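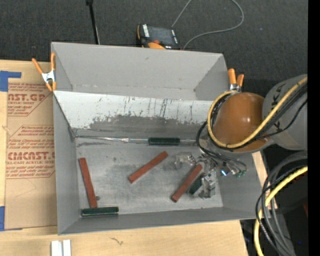

Bench Rules, in Use
Gallery: Bin Picking at Motaung

I've been keeping the bench rules at Motaung for a while now, and the written version has grown to 42 entries, which is more than anyone wants to read standing up. So this page is the short way in. It's the work at hand plus the rules I get asked about most, in no order except the one they came to me in. If you want the full list with all the sub-points, it's in the Haser binder by the door (yes, still paper, and yes, I like it that way).

Red blocks, green blocks, one metal bin. Rule 3 is the one I care about most here: clamp what the arm can push. Two spring clamps with orange handles, one at each upper corner, and both go on before the arm gets power. I don't care how heavy the bin is!

Rule 4 goes with it and people forget it all the time. When you add a clamp, you've added something the arm can hit. So the clamps go into the collision model, handles and all, and if you move one later you go back and move it in the model too. The same goes for tape, stops, shims, anything you stuck down in a hurry after lunch.

Rule 9, cables. The yellow one loops up by the joint cover with the black ones bundled next to it, and a loop like that needs to be looked at through the whole reach of the arm, including the ugly poses. My habit is to run the program slow with my eyes on the cable and nothing else. Then again with my eyes on the gripper. It takes two passes and I've stopped apologizing for it.

Rule 11 came over from the Hurnita bench, where they write much stricter rules than I do. Leave the brown paper on acrylic sheet until the day you need to see through it. Tape it down flat if it's on the same tabletop as a running arm - blue tape is fine, we have plenty.

Rule 14: don't tidy the parts. I know it's tempting. A block lying against the front wall or down at the foot of the slope is a perfectly good block, and if you nudge it into the open you're testing your own hand. If the arm can't get it, write that down and go on to the next one.

Rule 17: scuffs stay. The slope is scratched and the floor of the bin has a shine across the middle, and I get asked every so often whether we should paint it. No! Change the surface and you start your numbers over. Idumetti repainted theirs at attempt 117 and had to throw out everything before it, and I still hear about that one.

Rule 18 is about those numbers. A run is 500 attempts, all of them logged. If you stopped at 494 to go home, then you have 494 and you write 494. Please don't scale it up, and please don't leave out the ones where "something weird happened" (those are the ones I read first).

Rule 22, hands. Nobody reaches into the bin while the arm is over it and enabled. Stop it, check that it's stopped, then reach. Same thing for pulling out a single block, same thing for picking up a screw. I've gone on about this in three different months and I'll do it again in October.

Rule 30, for the end of the day: arm parked clear of the bin, clamps left on, log signed. If you changed anything on the tabletop, put a note on the first page of the log so the morning crew sees it before they switch on.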